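okay thread time, because I've finally started on the wire drawer and I need witnesses 🧵

Background for new people: I do little electronics bits at the end of the kitchen bench. Lamps, doorbells, a rain gauge that sulks. All the leftover wire goes in one drawer and it has been going in that drawer for years.

The drawer stopped closing in August. I pushed it with my hip for a while and pretended that was normal.

First job was tipping the lot onto an old white bedsheet so I could see the colours properly. Highly recommend the sheet! On the dark bench every black bit vanishes and you find it later with your foot.

I counted, because I knew you'd ask. 207 pieces of wire. More than 40 of them were shorter than my thumb and I'd kept every single one on purpose.

New rule: anything shorter than my thumb goes in the scrap tin. The tin is an old Kwofie biscuit tin and it goes to the metal recycler when it's full. (I did rescue two tiny red ones. They were nice and straight, leave me alone.)

Sorting by colour first, then thickness. I tried it the other way round last time and gave up halfway through with grey stuff all over the couch.

Colour count so far, if you're into that: black is the biggest pile by miles, then red, then a sad heap of grey that used to be a phone charger. Yellow came in at 44, and I don't remember buying yellow. Ever.

Someone asked how I get the kinks out. For the solid core stuff I hold one end in the pliers and run it through a folded rag a few times, slow, with a bit of pull. Stranded I just roll under my palm on the bench. It's never perfect and that's fine.

And no, I don't wind it around my fingers any more. It comes off in a figure eight and then it grabs all its neighbours. Loose loops, about as wide as a mug, tied with a scrap of the same colour so I can see what it is from the end.

Storage! I got one of those Trollel cases with the lift-out trays, second-hand, 15 bucks, one latch a bit dodgy. Black and red get a tray each, everyone else shares.

The dividers don't go all the way to the bottom, so the thin stuff sneaks underneath into next door. I've stuck a strip of foam along the base of each one. Ugly but it works.

Yellow is what I'm on now and it's the fiddliest of the lot. Thin, springy, always wants to go back to whatever curve it was living in.

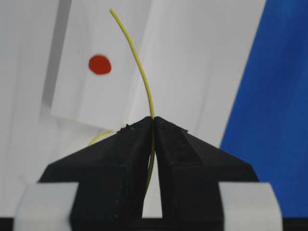

I'm going to keep the longer yellows for the rain gauge, which needs a new run out to the back fence anyway, and the rest can be jumper wires. You can never have too many jumpers, they leave the house with the teaspoons.

Still to do: the grey heap, the ribbon cable (ugh), and a bag marked "GOOD" in my own handwriting that I'm a bit scared to open.

If anyone has a favourite way of labelling the trays, tell me. Masking tape goes crunchy after one summer at my place and the label maker eats batteries.

Kettle's on, back for the ribbon cable after tea.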